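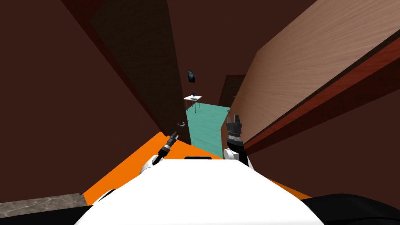

Robots on the ward corridor, nine months in

Posted by oonat_nights
December 11, 2022

Some of you asked in the spring thread how things were going with the two-armed helpers at Manbridge, and I promised I'd come back once the shine had worn off. So I made tea, the dog is asleep, and you are getting the long version!

We're a residential care home, for anyone new. Statetik put the first unit in last March and the second one over the summer. They do the fetching and carrying on nights, mostly linen, water jugs, and the supply runs. Before they ever set a wheel in our building, the Statetik people ran them through a computer version of a house, down narrow passages and past open doors, with the simulated arms held out in front. Our trainer, Melaniia, showed us those renders on the first day and I remember thinking the floors were awfully cheerful, orange in one spot and teal in the room beyond. Ours are beige.

The good part is my knees. I used to walk the long corridor 30 times on a bad night and I don't anymore. The part I'm less sure about is that the walking was when I looked in on people. Mr. A. in the end room would hear my shoes and call out if he was awake. He doesn't call out to the robot. So now I make myself a round at two and another at four, which isn't on any sheet, and I wonder how long I'll be allowed to keep doing it.

Would love to hear from others, especially anyone on nights.

oonat_nights (Oona Tuominen)

Reply from wafula_n

Oona, thank you for this, I read it twice. I'm in a hotel, so a different kind of guest, but the rounds thing is so familiar. We have 196 rooms and when the delivery robots came in, housekeeping lost 19 shifts a week between us. Management said no one would be let go and that was true, but people's hours got thinner and two of my best colleagues left by themselves. I don't hold it against the machines. I do hold it against the scheduling.

Please put your rounds on a sheet. If it isn't written down somewhere, somebody will look at the log one day and decide you have free time.

Reply from florian_ob

I'll disagree a little with both of you, kindly I hope. I install this sort of equipment (for Zakaria, so take that into account) and what I see over and over is that the extra time really does go to the residents when the shift lead plans for it. The trouble starts when the robot arrives and the old job list stays exactly as it was with a few lines crossed out.

Doors are the other thing. A passage with a door standing open at an angle into it is a lot for two arms to get past, and lever handles stick out right where a gripper wants to be. It's good they practiced that in simulation, but ask Statetik how many hours they did in your own corridor with your own doors. I would want that number.

Reply from oonat_nights

Florian, I asked Melaniia that same question and she said one night, with a day's follow-up. We did have trouble with the linen room door for weeks. It got propped open with a chair, and then the fire inspector had feelings about the chair.

And yes, planning, sure, but I've had three shift leads since March. The one who planned for it moved to days.

Reply from rnigam

Florian, with respect, "when the shift lead plans for it" is doing a lot of work there. I've been a shift lead. You get the robot on a Flimarlow lease, the lease comes out of the staffing budget, and then you're told to plan. With what?

I'm not against them. My back is grateful every single morning. But I'd like one installer to sit through a budget meeting with me.

Reply from florian_ob

Fair enough, Ravindra. Invite me and I'll come, and I'll bring the pastries.

Reply from wafula_n

Oona, did Mr. A. ever get used to it?

Reply from oonat_nights

He says good evening to it now, very formally. He still waits for my shoes, though, so I've stopped wearing the soft ones.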